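# Boxes Inside Boxes: Why Dividers Are So Clever

Do you have a drawer, a shelf or a tabletop where everything ends up in a heap? Pencils, stickers, a lost sock, three dead batteries? Then this page is for you! We are going to look at one of the simplest tidying inventions there is – the cardboard box with dividers.

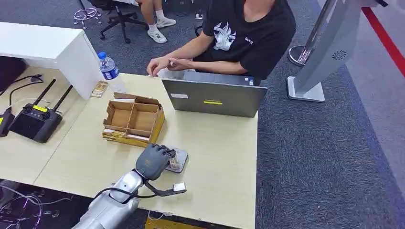

A divider is just a thin wall that stands up inside a box. Put in one divider and your box has two rooms. Put in another one that crosses the first, and now you have four! People who pack things for a living call these little rooms compartments, or sometimes cells. You say it like the cells in a beehive, and it's a pretty good word, because bees worked this out a very long time before we did.

## What is cardboard, anyway?

Cardboard is a kind of thick paper. Paper is made from tiny threads called fibers, and the fibers come from wood. Mash the wood up with lots of water, spread the mush out flat, squeeze it and dry it, and you get paper. Make the paper heavier and stiffer, and you get card.

There are two kinds you probably know already:

- **Plain card** is one solid sheet. Cereal boxes are made of it. It folds easily and you can cut it with ordinary scissors.
- **Corrugated cardboard** is like a sandwich. It has two flat sheets on the outside and a wavy sheet in the middle. Big moving boxes are made of it.

That wavy middle is wonderful stuff! Each wave is a tiny arch, and arches are very good at holding things up (think of a stone bridge). The waves also leave air gaps, so the cardboard stays light. Find an old box, tear off a corner and look at the edge. If you see a little zigzag, you've got corrugated.

## How do the walls stay up?

Try standing a strip of card on its long edge. Flop! Over it goes. So how do dividers manage to stand up straight?

They hold each other up. Each strip has a slot cut halfway through it. One strip has its slot at the top, and the other has its slot at the bottom. Slide them together and they make a cross. Now neither strip can fall over, and you didn't need any glue or tape at all. When the cross goes into a box, the sides of the box keep it from sliding around.

Try drawing it before you cut it. It's much easier to see on paper than to hear about.

## A place where everything has 14 rooms

Rafail Vasilakis packs glass ornaments at a workshop in Nirkstead, and he let us ask him as many questions as we wanted. (We had a lot!) His favorite box has 14 compartments, and each one holds a single ornament.

"If two glass things touch, they knock," he told us. "If they knock, they chip. A wall between them only has to be as thick as a postcard, and everybody arrives in one piece."

We asked him what the most annoying thing to pack is. He didn't even stop to think. Teapots! They have a spout on one side and a handle on the other, and they never want to sit nicely in a square room.

In November, the busiest time of his year, Rafail packed 688 ornaments for one single order. That's a lot of little rooms.

## Sorting is a kind of thinking

Dividers keep things from bumping, but they also help your brain. Imagine all your beads mixed up in one jar. To find a green one, you have to look past all the others. Now imagine the green ones in their own room. Your eyes go straight there!

The fun part is that you get to pick the rule. You could sort the same pile of stuff in lots of different ways:

- by color
- by size
- by what it's made of
- by how often you need it
- by who it belongs to

None of these is the right answer every time. Color is great for beads and crayons. For screws and buttons, size works better. On a work table, a lot of grown-ups sort by how often they need a thing, with the everyday stuff close to their hands and the once-a-year stuff at the back.

Some things shouldn't go in a box at all. A drink needs to stand up straight with its cap on tight, well away from anything that plugs in. Long cables get tangled if you stuff them into a small space, so coil them in a loose loop first. And if something is too tall for the box, don't bend it to make it fit!

## Make your own

You will need:

- a shoebox or other small box
- an empty cereal box
- a ruler and a pencil
- scissors

1. Measure how long the inside of your box is. Draw a strip of that length on the cereal box. Make it a little shorter than your box is deep.
2. Measure how wide the inside is, and draw a second strip that length and just as tall as the first.
3. Cut out both strips.
4. Find the middle of each strip and mark it. Draw a line from one edge to halfway across.
5. Cut along that line. Then snip a second line right next to it and pull out the sliver, so you have a thin slot.
6. Turn one strip upside down and slide the slots together.
7. Drop your cross into the box. Four rooms!

If the strips buckle, they're too long. Trim off a tiny bit and try again – you can always cut more off, but you can't stick it back on. If the cross leans or feels wobbly, the slots are probably too wide. Glue a second layer of card onto each strip and that usually fixes it.

Want more rooms? Cut two strips going each way, with two slots in every strip. That makes nine. What do you get with three strips each way? Draw it first and see if you can guess before you count.

## Words to know

**Compartment:** a small space with walls around it, inside something bigger.

**Corrugated:** having a wavy layer, or made in ridges and folds.

**Divider:** a thin wall that splits a space. The fancy word is *partition*.

**Fiber:** a very thin thread. Paper is made of millions of them, all tangled together.

**Slot:** a narrow cut that another piece can slide into.

## One more thing to try

Next time there's an egg carton in the kitchen, ask if you can have it when the eggs are gone. It doesn't have flat walls like our box, so how does it stop the eggs from knocking together? Run your finger over the bumps in the middle, and then look at the carton from underneath.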